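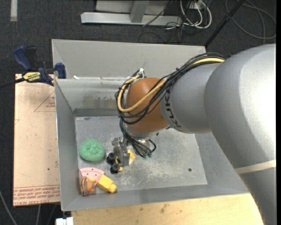

Pre-purchase walk-through: picking cell, bay 2
Checked by: Wilma Van den Broek, with Ji-hoon Seok on the pendant
Date: Tue 6 March
For: equipment plan, second cell

Marks used: OK / FIX NOW / BUDGET (goes on the shopping list) / ASK (needs an answer before we order)

I went in expecting a dull hour with a clipboard and came out with two pages of notes and a much better idea of what we should be buying. Comments are under each item. Please add yours in the shared copy and leave mine where they are.

1. Arm and mounting
Base bolts at marked torque lines: OK
Covers and joint seals: OK
Comment: The KUKA is in lovely shape. I'd happily plan the second cell around the same family of arm, if only so Ji-hoon's programs and our spare pendant carry over.

2. Cables and hose on the wrist
Bundle free of nicks: OK
Slack at full wrist rotation: FIX NOW
Separate dress pack: BUDGET
Comment: The black cables and the pale yellow hose share one loop over the orange wrist housing. It works, but the loop is wide and I don't love it near the rim. A proper dress pack should be a line of its own on the quote this time. Last time it was "included" and we got a bag of ties.

3. Gripper
Fasteners tight: OK
Green fittings seated: OK
Finger wear: ASK
Quick-change plate: BUDGET
Comment: Very happy with how this gripper handles awkward shapes. Chunky wheels, sponges, wedge-shaped toys, it has a go at all of them! Leen Haddad wants to know if Clistov will sell us fingers as a spare set or only the whole tool. Thodoris has emailed them.

4. Bin
Fixed to table: FIX NOW
Floor condition: OK for now
Sharp edges: OK
Replacement bin with bolt-down flange: BUDGET
Comment: The bar clamp on the corner of the rim is fine for a trial and wrong for a permanent cell. The floor is well scratched, with cloudy patches under the wrist. Nothing came through to the underside when I ran my hand along it. Items also like to settle into the lower left corner, so ask Wemedar whether they can fold a bin with a bigger corner radius. The sloping walls are great and I'd keep them.

5. Table and loose stock
Table steady under load: OK
Loose material clear of the work area: FIX NOW
Comment: The board marked CELL-CAST ACRYLIC is right beside the bin. If it's meant for the guard panels, let's get it cut and up. If we're short, Zoi Lambrakis has a price of $34 a panel for 14 panels, and that price is good until August.

6. Floor and power
Walkway clear: FIX NOW
Outlets accessible: OK
Cable covers and a floor tray: BUDGET
Comment: Grey cable in big loops on the carpet, white cables tangled below the power box, and a black one crossing in front of the metal frame. I caught my boot once. Floor tray for the new cell needs to be in the plan from day one and not squeezed out of petty cash. We need 70 feet to do both cells.

7. Guarding and stops
E-stop at operator side: OK
E-stop at rear: BUDGET
Door interlock: OK
Comment: Ji-hoon tested the stop and the interlock three times each. Rear stop is a must before we have two arms back to back.

8. Quotes so far
Athanasiadis: dress pack, quick-change plate and fitting, $2286. Clear quote, every part listed, a joy to read.
Ellareck: waiting on the interlock and rear stop. They've asked for a floor sketch.
Wemedar: bin only, no price yet.

Still to do
Thodoris Sfakianakis: chase Clistov on fingers, reroute the wrist loop.
Zoi: confirm who owns the acrylic.
Ji-hoon: floor sketch to Ellareck, tidy the walkway.
Wilma: recheck all FIX NOW items, then update the plan.

Reply from Leen: Agree with nearly all of this. Could we price two bins and keep one as a swap? Otherwise the cell stops whenever one needs work.

Reply from Wilma: Yes! Adding it to item 4.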